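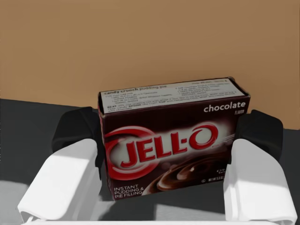
2장. 구매 전 계획과 예산 산정

2.1 대상 물품 정리
그리퍼를 주문하기 전에 취급할 물품의 목록부터 만드십시오. 푸딩 믹스 상자처럼 양 끝을 패드로 잡을 수 있는 소형 포장과, 한 면이 넓은 상자는 견적 항목을 따로 둡니다.

1. 물품마다 가로, 세로, 높이와 중량을 실측해 부록 A의 표에 적습니다. 포장에 인쇄된 중량은 내용물 기준이므로 그대로 옮기지 마십시오.
2. 잡을 두 면을 정하고, 그 사이의 거리를 '파지 폭' 칸에 적습니다.
3. 파지 폭이 핑거의 최대 개방 폭보다 큰 물품에는 '별도' 표시를 합니다. 이 물품은 Brultik 평행 그리퍼의 예산에 넣지 않습니다.
4. 표를 Sorside 시뮬레이션에 불러와 물품별로 접근 자세와 파지 자세를 하나씩 저장합니다.

참고: 시뮬레이션 결과는 크기와 간섭을 검토하는 자료입니다. 마찰과 포장 변형은 실물 시험으로 확인해야 합니다.

2.2 큰 상자의 검토
큰 상자는 넓은 면을 기준으로 잡으려 하면 핑거가 닿기 전에 폭이 모자라는 경우가 많습니다. 접근 화면에서 두 패드 사이의 간격과 상자 면을 비교한 뒤 다른 면을 잡을지, 흡착 방식을 추가할지 결정하십시오.
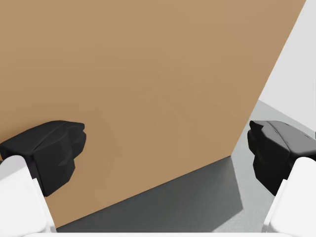 그림 2-2. 넓은 상자 면 앞의 두 핑거(시뮬레이션)

주의: 흡착 방식을 추가하면 공압 배관과 압축기 용량이 바뀝니다. 견적을 받은 뒤에 추가하면 설치비를 다시 산정해야 합니다.

2.3 예산표 작성
5. 본체, 그리퍼, 제어기, 안전 설비를 각각 다른 줄에 적습니다. 합산 견적만 받은 경우에는 Flemport 영업 창구에 항목별 내역을 요청하십시오.
6. 교체용 패드는 그리퍼 한 대당 세 벌을 잡습니다. 주문 번호는 787이며, 왼쪽과 오른쪽 패드가 한 벌로 출고됩니다.
7. 설치와 시운전에 4일, 작업자 교육에 별도의 일정을 배정합니다. 교육비는 장비비에 포함되지 않습니다.
8. 예산 연도가 바뀌는 경우 11월 안에 발주 의향서를 제출합니다. 이후 접수분은 다음 해 단가로 계산됩니다.

참고: 중고 제어기를 쓸 계획이라면 펌웨어 버전을 먼저 알려 주십시오. 버전 5 미만은 이 그리퍼를 인식하지 못합니다.

2.4 제출
작성한 표와 저장한 자세 파일을 함께 보냅니다. 사양 검토는 Ludmila Kováčik, 견적과 납기는 Erzsébet Katona가 담당합니다. 설치 장소의 바닥 도면이 있으면 같이 첨부하십시오. 도면이 없는 경우 부록 B의 치수 기입란을 채우면 됩니다.

설명서 내 검색 검색어 입력 찾기

문의: Flemport 기술지원 | © Egilsson. 무단 전재 금지 | 맨 위로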